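Ollano hand set, after a fortnight of living with it

Jul 30, 2022

I have put off writing this one up, partly from laziness and partly because I kept changing my mind! The Ollano hands came as a pair, and they replaced the two-jaw Hornberg grippers I have used happily for years. The pair cost me 1,283 euros with the mounting plates, so I did want to be fair to them.

Fitting took most of an evening (the left plate needed a bit of persuading) and the Modbridge controller found both hands at the first go, bless it. Out of the box they close far too eagerly. I brought the grip setting down to 6 and left it there, and from then on I was a good deal fonder of them.

The Hornbergs are still better with anything boxy, and quicker too. But fruit is where fingers earn their keep — with jaws I was forever pinching one grape and hoping the rest would come along. I've been working over the glass coffee table, which is a mean test for the head camera, what with the carpet showing through and the glare on top.
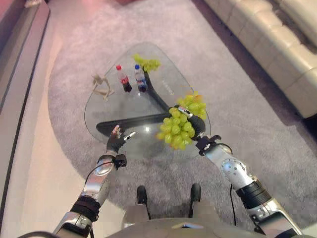
Tshepo Makhubela wrote back that the grip setting matters less than the closing speed, and that slowing the fingers right down did more for soft fruit than anything else tried on the same hands. I shall have a go at that next. For now I'm keeping the Ollanos on, and the Hornbergs have gone in the drawer with their screws taped to them.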